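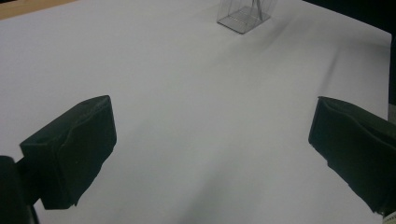 Features > Local trades > Paper

The paper merchant at Judbridge has been selling by the sheet for 11 years, and the owner says the question she hears most is still which side is the right one. She keeps the stock flat and likes customers to see it the same way, a big white sheet spread over a tabletop with a bit of the pale wood showing at the corner. “Rolled up, everything looks the same,” she says. “Lay it out and you see whether it wants to stay down.”

She took the shop on from a stationer who had mostly sold envelopes. The first order she placed herself was with Czerwiński, a small mill that still supplies her cartridge paper. It came on 3 pallets and she had room for one. “The other two lived in my brother's garage until December,” she says. “He was quite good about it.”

Most of her trade now is with schools and bookbinders. The binders ask about grain direction — the way the fibres lie — and will send a parcel back if it is wrong. Schools ask about price. She tells both to buy a single sheet first and fold it.

I asked whether people had stopped drawing on paper. “They told me that when I started,” she says. “What went was the letter-writing. I used to carry four weights of laid paper and I'm down to one.”

Damp is the bigger worry. The building backs on to the river, and the lower racks stand on blocks. She reads the humidity dial when she opens up and again after lunch, and writes both figures in a notebook by the till.

She has no plans for a second shop. A larger guillotine is on order, and the back door will have to come off to get it in.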